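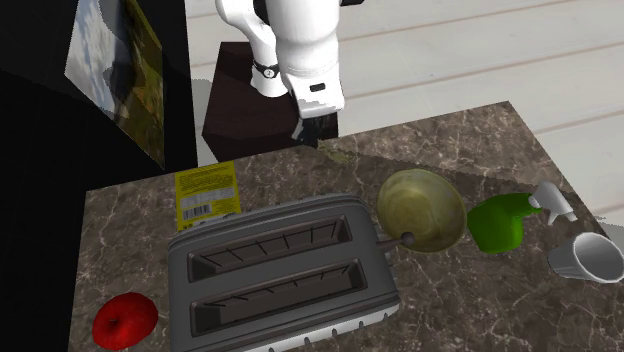
Makers of kitchen robots are being asked to publish the full conditions behind their simulation results, under a code of practice released in April by the testing group Sover.

The code runs to 13 clauses and covers arms that handle food, crockery and small appliances in the home. It is voluntary, but Sover says firms that sign up will have to follow all of it.

The main change concerns clutter. Until now many test runs have used a bare worktop with one item on it. Under the code, a simulated counter must hold a mix of everyday goods, with some lying on their sides, and food must share the surface with items such as spray bottles. Each task has to be repeated 40 times, and failed runs must be reported alongside the good ones.

A separate clause deals with the arm at rest. It must be able to stop above the counter with an empty gripper and hold its position until told to carry on.

"A toaster on its own is an easy job," said Cormac Conneely, who edited the code. "Put a pan up against it and you learn a lot more."

Sover received 361 comments on the draft. Several came from smaller firms worried about cost – the final text gives them longer to comply.

Flindis and Mottram have signed up. Dutberg said it was still reading the clause on failed runs. The code will be reviewed after 3 years.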